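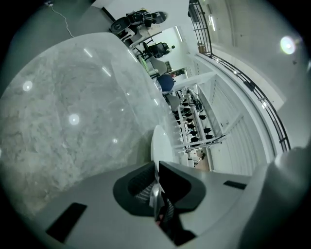
About Flencombe

Flencombe tests whether machines can do ordinary chores. We started with the ones people asked us about most: clearing a table, wiping a counter, putting cups back where they belong, sorting small parts into bins. Our customers are appliance makers, care homes and a few small factories that want a straight answer before they spend money.

The straight answer, most of the time, is "some of it, slowly."

What we do

We keep a list of 209 chores. Each one is written out the way you would explain it to a new hire, with a start, a finish and a note on what counts as a mistake. A person does the chore first, using a hand-held gripper in place of fingers, so that we know the job can be done with that kind of hand at all. Then a machine tries it, 200 times if the customer wants a full report.

A marble counter is harder than it looks. A shiny top throws back the ceiling lights, and a plain white dish can be hard for a camera to pick out next to a bright reflection. Wood and matte plastic give us far less trouble.

Where things stand

Of the chores on our list, 92 have been done by a machine well enough that we would let it work with a person in the next room. Most of those are pick-up-and-put-down jobs with hard objects. Cloth is still poor. So is anything with a lid that sticks. Shop-floor work does better than housework, mainly because the parts arrive in the same place every time.

We publish the failures along with the passes. Customers don't always like this, but it is in the contract.

Who we are

Margarida Baptista founded the company after several years running a packing line, and she still writes the chore sheets. The test staff come from kitchens, cleaning firms and warehouses as well as from engineering.

Our two main test programs are Trelta, for homes, and Hallero, for shop floors. Gatti is the scoring software we wrote for both. It is free to use for schools.

Working with us

A first trial covers 2 chores of your choice and ends with a short written report. We don't sell robots and don't take a fee from anyone who does – our income is from testing only. The next round of trials opens in October. If the chore you have in mind isn't on the list, send us a description of it and we will tell you whether we can set it up.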